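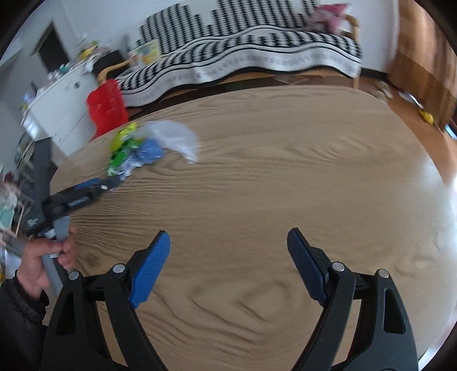

Attachment 1: table top, light oak colour

Print this ticket | E-mail this ticket

Ticket 2877
Product: Drameck fasting timer, phone app
Subject: Fast ends itself at 47 hours, streak wiped
Status: Open, waiting on customer

Opened by customer
I started a three-day water fast using the Lindoretti plan in your app. The timer stopped at 47 hours and told me "Well done, fast complete". It wasn't complete. I had a full day left. My 100-day streak also went back to zero, and the app now says I am in "deep renewal", whatever that is supposed to mean. I have had plain water and nothing else. Please put the hours back.

Reply from support
Thank you for getting in touch. Please close the app fully, turn off battery saving and open it again. Your body's natural rhythm sometimes needs a moment to sync with the timer.

Customer
Did all that. No change. I doubt my natural rhythm has anything to do with a clock on a phone.

Reply from support
Fair point, that line is from a stock reply and I've asked for it to come out. Could you tell us which version you have and whether you link the app to a Shirima wristband?

Customer
Build 831. Yes to the Shirima. It logged a "meal" at the exact minute the timer stopped. I was asleep.

Internal note
Checked the account log. The wristband sent a meal event, no food named, zero calories. The app takes any meal event as the end of a fast. The Shirima guesses meals from wrist movement and pulse, and I'm not convinced it can tell a sandwich from someone turning over in bed. Their help page says the feature is "highly accurate" and gives no figures.

Tried to repeat it on the test account -- wore the band for an evening, ate supper, no meal logged. Brushed teeth, meal logged.

Reply from support
We think the band sent a false meal. Go to Settings, Linked devices, Shirima, and switch off "Detect meals". Leave heart rate on if you use it. We have put your streak back by hand. The lost hours can't be restored, but you can edit the start time of a new fast.

One more thing. The "deep renewal" label goes by hours elapsed and nothing else. It does not measure anything in you. If you feel faint or unwell, stop and eat, and speak to your GP before another fast this long.

Customer
Streak is back, thanks. Meal detection is off. I'd still like to know why Ledance Support Plus, which I pay for, sent me a message praising my "cleansed cells" during all this.

Internal note
Passed to Ledance. They say the wording is under review and due to change in September. They said the same on an older ticket, so I'll believe it when I see it. Leaving this open until the customer has finished one full fast with detection off.

Last updated: 22 August 2022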